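Fellmont Supper Notes

Written notes on shared evening meals, with tables for dishes, ingredients and units

Version 2, released 10/5/19

What is in this package

Fellmont Supper Notes is a collection of 596 short notes about evening meals. The notes were written by the members of 64 households in Fellmont, who agreed to write down what they ate together, how it was cooked and who did which part of the work. Each note is one meal. Some notes are only one line ("soup from yesterday, bread, nobody hungry") and some go on for a page, with the history of the pot.

We made the collection for people who study how cooking is described in everyday language. A printed recipe tells what should be done. A supper note tells what was done, in which order the writer remembers it, and this order is often different. If you need correct recipes, please take another dataset.

Files

notes.csv
The main table, one row for each meal.

dishes.csv
One row for each dish. A meal can have several dishes, and the column note_id connects them to the main table.

ingredients.csv
One row for each ingredient in each dish, with the amount as it was written and the amount as we understood it.

units.csv
The list of units and what we decided they mean. Please read the section about units before you use it.

households.csv
Size of household and the main kitchen language. There are no names and no streets.

spelling.csv
Pairs of original spelling and corrected spelling.

README.txt
The text you are reading.

All tables are in UTF-8, with a comma between fields and double quotes around any field with text. The line ends are Unix style. Some spreadsheet programs open the file with a wrong encoding and then the accents in dish names are broken. In this case import the file by the menu and choose UTF-8 by hand.

Columns in notes.csv

note_id: a code which begins with the letter N. Codes are not continuous, there are holes where a note was taken back by the writer.

household_id: the key to households.csv.

season: spring, summer, autumn or winter. We do not give the day of the meal, because with the day and the dish together it was sometimes possible to recognise a family party.

text_original: the note as it was written, including mistakes.

text_clean: the same note with spelling corrected and abbreviations written out. Grammar is not touched.

people_at_table: a number, or empty when the writer did not say. Small children are counted if the writer counted them. Guests who came only for the dessert are a difficult case, and you will find both solutions in the data.

cook_role: free text, for example "me", "my aunt and me", "the oven". We left these as they are.

served_with: what was put on the table for eating and serving, if the note mentions it. This column is new in version 2.

flag: empty, or one of the words short, mixed, unsure. The meaning is explained below.

How the notes were collected

Every household received a notebook with numbered pages, printed for us by Fident, and a pencil. We asked for one note after each shared evening meal, for as long as the household had pleasure in it. There was no fixed number. Some stopped after a week and some filled the notebook and asked for a second one.

The instruction inside the cover was very short. It said: write what you ate, how it was made, and anything that you would tell a friend on the telephone. We did not give a model note. In a first test we had given one, and many people then copied its style, even the sentence about the weather.

The notebooks were given back at the MacKinnon reading room, where there was a box beside the desk. They were typed by hand, by two persons working separately, and the two typed texts were compared with Sivon, a small script which marks each place where they disagree. Sivon is not part of this package, but every ordinary program for comparing text will do the same.

The notes are mainly in English. For many writers English is the second or third kitchen language, and names of dishes often stay in the first one. We did not translate dish names. Where the writer explains a name in brackets, the explanation is kept in the text and is also copied to the column dish_gloss in dishes.csv.

About the served_with column

In version 1 we had thrown away all remarks about bowls, spoons, cloths and so on, as we thought they were not about cooking. After the release several users wrote to us that these remarks were just what they were looking for. They were right, and we have gone through the notebooks a second time.

The column keeps the words of the writer. A "big spoon" in one house is a tablespoon and in another it is the spoon for taking rice out of the pot. Words like cutlery, tools, irons and eating things are all found, and we did not bring them together to one word. Chopsticks are written in several spellings, and these are in spelling.csv.

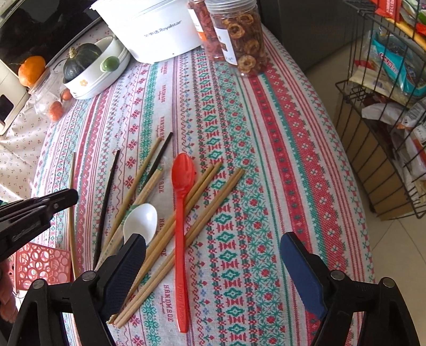

Spoons and chopsticks on a patterned woven tablecloth.

If a note says nothing about the table, the column is empty. An empty field does not mean that people ate with the hands. Where a writer says that they ate with the hands, the field contains the word hands.

Units

This was the most difficult part of the work and we are still not content with it.

People who cook every day measure very little. In the notes an amount is usually a thing (one onion, half a cabbage), a vessel (a cup, the blue bowl, a yoghurt pot), a gesture (a pinch, a handful, a turn of the bottle) or a judgement (enough, too much, until it looks right). Grams and millilitres come mostly with baking.

In ingredients.csv the column amount_written has the words of the note. The column amount_value has a number only where we could give one without guessing. For a vessel we asked the household, and if they still had it we filled it with water and measured. For gestures we give no number. For judgements we give no number either, but the word is listed in units.csv with the type judgement, so that they can be found easily.

Please do not replace the empty values with an average. We saw one early user do this with salt, and the result was a soup with more salt than potatoes.

Flags

short: the note has fewer than 7 words.

mixed: the note describes two meals together and we could not separate them. This happens typically in December, when people eat the same things for several evenings and write it all on one page.

unsure: one or more words could not be read with certainty. The doubtful word is followed by a question mark in square brackets.

Cleaning

The column text_clean was made by hand. The rules were:

Correct the spelling if only one reading is possible.
Write out abbreviations, for example "tbsp" becomes "tablespoon".
Do not change the order of words.
Do not remove repetitions.
Do not add missing ingredients, also if it is evident that the pancake had flour.
Replace personal names by the role (sister, neighbour, friend from work).

For the last rule we made one exception. Where a dish is called after a person inside a family, the name is replaced by the letter X, so you will find "the cake of X" and similar. In dishes.csv these have the value family in the column name_type.

Known problems

The households chose themselves to take part, and people who do not like cooking or writing are surely missing. You should not use the data to say what Fellmont eats.

Weekday meals and festive meals are not marked. We tried it and could not agree with each other on the cases in the middle.

Drinks are noted very unevenly. Water is almost never mentioned.

Leftovers are counted as a dish each time they come on the table. If you count dishes without thinking of this, lentil soup will look more popular than it is. The column leftover in dishes.csv has the value yes where the note says it clearly.

In households.csv the kitchen language is the one which the household gave us. When they gave two, both are in the field with a slash between, and the order is the order in which they said it.

A few notes contain medical remarks, for example about sugar or an allergy. We have taken them out together with the sentence around them. The place is marked with three dots in square brackets.

Changes from version 1

Added the column served_with.
Added units.csv. Before, the units were in this text only.
Corrected a fault in ingredients.csv by which fractions such as 1/2 were turned into dates by a spreadsheet.
Removed notes which were taken back by their writers. If you have a copy of version 1, please delete it and use this one.
Changed "courgette" and "zucchini" back to what the writer wrote. We had unified them, and it was a mistake.

Permission and use

All households signed a paper that the notes may be shared for study and teaching. You may copy the files, change them and publish results. You may quote single notes from text_clean. Please do not try to find out who wrote a note, and please do not print a whole notebook in sequence, as the notes of one family read together tell more than each note alone.

When you publish something, name the collection as Fellmont Supper Notes and give the version number. We are also glad to receive a copy of the work. The households asked often what happened with their notebooks, and the copies we receive are put on the shelf at the MacKinnon reading room, where they can be read.

Reporting mistakes

Send the note_id, the column and what you think is wrong. For doubtful words we look again in the notebook. Mistakes in text_original can only be corrected if the typed text is different from the page; a mistake made by the writer stays. Corrections are collected and come with the next version, and the files of a published version are not changed.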